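Kalevi Ahonen tenait le Trumus, l'unique cinéma de Sillcombe, depuis si longtemps qu'il connaissait le grincement de chacun de ses 193 fauteuils (le 14, surtout, qui miaulait dès qu'on croisait les jambes). Ce soir de décembre, il sortait Vilia, le film d'une petite du pays, et le multiplexe Ikonen, sur la rocade, lançait le même soir sa grosse machine à dragons.

« Ils ont vendu 547 places, lui souffla la caissière. Et nous, quatorze. »

Kalevi hocha la tête, remit du beurre à fondre pour le maïs et alla quand même allumer l'enseigne, parce qu'une enseigne, ça se voit de loin quand il neige. 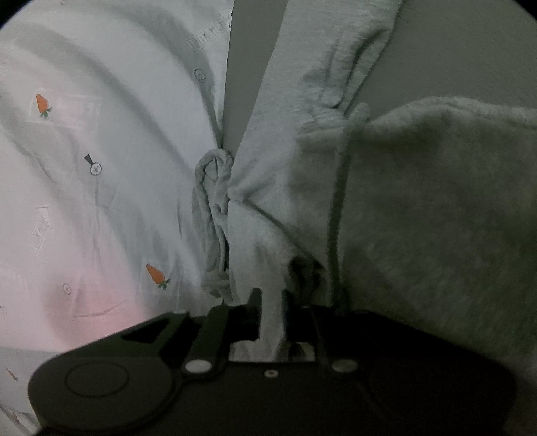
Vers huit heures, la porte battit une première fois, puis une autre, et voilà que la boulangère entrait avec ses sœurs, et le facteur, et toute la chorale encore en écharpes ! À l'extinction des lumières, la caissière avait déchiré 101 billets. Kalevi s'assit au fond, dans le noir, et le fauteuil 14 miaula pendant le générique.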